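3.2 The table and what we stood on it

I want to spend a little time on furniture here, which I know is an odd thing to do in a paper on how people put their cups away. But the surface matters more than I expected when Malathi Warrier and I started planning the Stenadham study, and our first draft gave it one line. Orla Nic Aodha read that draft and wrote "what table?" in the margin, so this section is for her.

We wanted something that felt like a kitchen table and looked pale enough that a dark or colored item would show up well against it. A plain white top would have done the second job, but our pilot households kept telling us it felt like a clinic. Wood won. The grain is fine and close, it wanders across the top in long wavy lines, and there's an oval knot pattern with rings that people really do notice (two of them asked if they were meant to put the cup on it!). Daylight fades the grain quite a bit, and we left that alone, as kitchens have windows too.

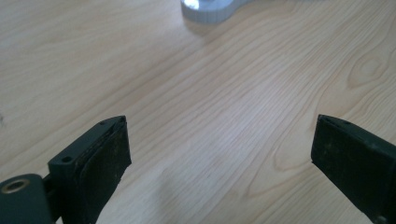 Figure 3a. Tabletop in daylight, with the knot pattern toward the right.

I did worry that the rings would act as a target. Malathi went back through the placement notes looking for exactly that and didn't find it, so we kept the same top for all 25 sessions and never covered it with a cloth or mat.

The other half of the setup is the mug tree. We tried 3 designs in December and settled on the one we call the Gronow stand, mostly for its base, which is flat and rounded and gives you somewhere to set a cup down as well as somewhere to hang one. That turned out to be the interesting part of the whole study for me. Give people a hook and a flat spot side by side and they have to pick — and they pick fast, usually before they've stopped talking about something else. The post has a small forked hook partway up, a bit like a twig, and I still think it's a lovely piece of design.
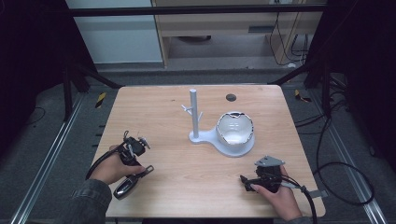 Figure 3b. Blue-gray mug-tree stand with a white cup or small bowl seated on its base.

For coding, a cup seated on the base counts as "parked" and a cup on the hook counts as "hung." A cup left on the bare wood is "loose," even if it's touching the stand. Orla and I coded 9 sessions together before splitting the rest, and we argued over 8 placements, nearly all of them cups sitting half on the base. We ended up calling those parked, and Section 4 uses that rule throughout.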